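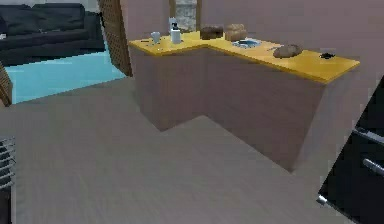 Trorkuvthorpe match notes, README

Play-by-play text for one season of amateur league soccer, Whitcombe and the towns near it. 832 matches, one file per match, plus a table of teams and a table of grounds. Typed up from paper match sheets, mostly in the evenings, so expect rough edges. The sheets came in every state you can think of. The cleaner ones I read flat on the kitchen counter – a bright yellow top like the one in the render is great for that, faint pencil on white paper is easier to see against it. The bad ones got scanned and blown up first.

What is in a match file

Home team, away team, ground, kickoff time, half time score, full time score. Then the events in order: goals, cards, subs, penalties, missed penalties, stoppages over two minutes. Minute is the ref's minute, not corrected. Added time is written 45+2, 90+4 and so on. Player names are gone, shirt numbers only.

Empty minute field means the sheet had no minute. It does NOT mean minute zero. Please do not fill it with zero, I did that in the first version and it made a mess of the goal timing charts.

Teams and grounds

58 teams. Two of them merged over the winter and kept both shirts till spring, so they have seperate ids before the break and one shared id after. See the notes column. Grounds are named as on the sheet, with spelling fixed. Pitch size is there if the club sent it, blank otherwise.

Tools

Kunix reads the files and builds the tables. Needs no setup past the config, point it at the matches folder and run. Vodlow is the small checker, run it after any edit. It flags scores that dont add up to the goals listed. It will complain about 13 matches. Known. The sheets themselves disagree and I left them as written.

Known problems

Own goals are credited to the team that got the goal, with an og flag. Early files used the other way round, I think all are switched now – tell me if you find one.
Second yellows are sometimes logged as a plain red.
Abandoned games: 6 of them, status is "abandoned", score is the score when play stopped. The league replayed four, those are in as new matches.
Cup games not included. Friendlies not included.
Weather column is whatever the ref wrote. "Grim" shows up a lot. Dont model on it.

Changes

May: fixed kickoff times for the evening games, a bunch were stored as morning. Added the merged team id. Dropped the attendance column, too many guesses in it.

Use

Free for research and for clubs. Credit the set by name. If you put out a fixed copy, say what you changed and keep the match ids the same so the two can be lined up.

Still to do: referee ids, and a proper list of which sheets were scanned and which were read off paper.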